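Spending plan for the year, or how I learned to love the spreadsheet

Happy new year, everybody! Ashwin Nadar asked me to write up where the equipment money is going, and he asked nicely, so I'm typing this with a cold cup of coffee and about 30 open tabs. We have one arm running at Rurkholm now and we'd like a second one on the bench by the end of February. The arm itself is the easy part of the budget (big number, one line, done). It's all the little stuff around it that got away from us last year, and I'm including myself in that "us"!

Take grippers. Last year we put down $400 for fingers and fingertips and went through it before summer. This year I've written in $600, and Geetha Poduval, who has swapped more fingertips than the rest of us put together, thinks I'm still being cheap. She may be right. We've also added a line for things to pick up, which sounds silly until you try to plan a month of sorting work and find you're borrowing cells out of people's flashlights. Batteries are great for practice – they roll, they come in a handy size, and one end looks different from the other, so you can ask the arm to care which way they point.

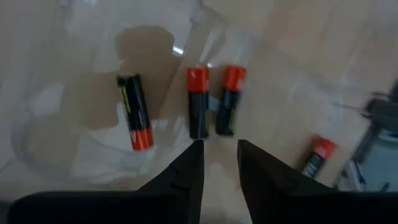

Should we buy the second arm now, or lease it for a year first?

Leasing is what I'd do. The Clarum quote costs more over two years, but it covers repairs, and we don't have spare cash for a bad wrist joint in the first few months. If we're still happy next winter, we can buy it then.

The other big question is the wrist camera. Ebbe Torvik wants to order a nicer one from Fandlow, and I've put it down as a maybe. I'd love it too, but I want the cables, mounts and a proper bench light paid for first, because those are the things that had us sitting on our hands last fall.

If your group needs anything that isn't on the sheet, send me the part, the price and how long it takes to ship. A rough price is fine! Ronaldo Manalo is putting the orders together and he'd like to place them all in one go to save on freight.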